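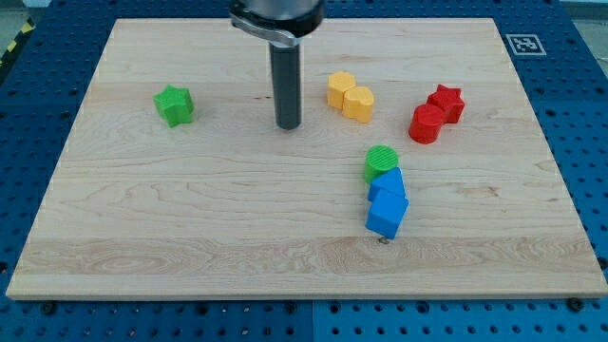

Colored shape blocks on a maple board.

Section 2. Setting Up Your Neighborhood Search

Your search area controls which homes show up in your daily list and which price reports you get. You can save more than one area and switch between them at any time. This section covers drawing an area, setting limits, and turning on alerts. It applies to the Skorkov listing service as updated 10/15/18.

Before you start

You need a confirmed account and a home base address. If you are moving from out of state, use your work address or the address where you will be staying during your visit. The home base is only used to measure drive times and is not shown to agents.

Draw your search area

1. Sign in and open My Areas.
2. Select New Area and type a name. Names are limited to one line.
3. Type a neighborhood, ZIP code or street in the search box. For example, type Atcombe to bring up the whole district, or Nungate to bring up only the blocks between the rail line and the park.
4. When the outline appears, drag any corner to change it.
5. Select Save Outline.

Note: Neighborhood outlines come from local listing boards and may not match school attendance zones or city limits. Atcombe is split between two elementary school zones, and the line runs down the middle of several streets. Check the address with the school district before you make an offer.

Set price and size limits

1. Open the area you saved and select Limits.
2. Enter a lowest and highest price. Leave a box blank for no limit.
3. Enter the smallest living area you will accept, in square feet. The starting value is 2000.
4. Choose the number of bedrooms and bathrooms.
5. Select Condos, Townhomes, Single-Family or any mix of these.
6. Select Apply.

If fewer than eight homes match, a yellow bar appears over the list. You can widen the price range from the bar or go back and move the outline. The median price is hidden until there are enough matching sales.

Caution: Changing the limits clears any homes you have marked as Passed in that area. Homes marked as Saved are kept.

Turn on alerts

1. Go to Alerts and pick the area.
2. Choose Right Away, Daily or Weekly.
3. Check Price Changes if you also want to hear about homes already on your list.
4. Select Save.

Daily alerts go out at 8 in the morning, local time for the area - not for your home base. In busy months such as May, Right Away is the better setting, as new listings in the lower price bands can go under contract before the daily list is sent.

Share an area

You can share an area with up to two other people. They see the same list and can add notes, but they cannot change the outline or the limits. To share with an agent at a member office such as Đorđević, use Find My Agent and search by office name. Both spellings, with and without the accent marks, will work.

Note: Sharing an area with an agent does not create a buyer agreement. Any agreement is signed separately with the office.

To stop sharing, open the area, select People, and select Remove next to the name.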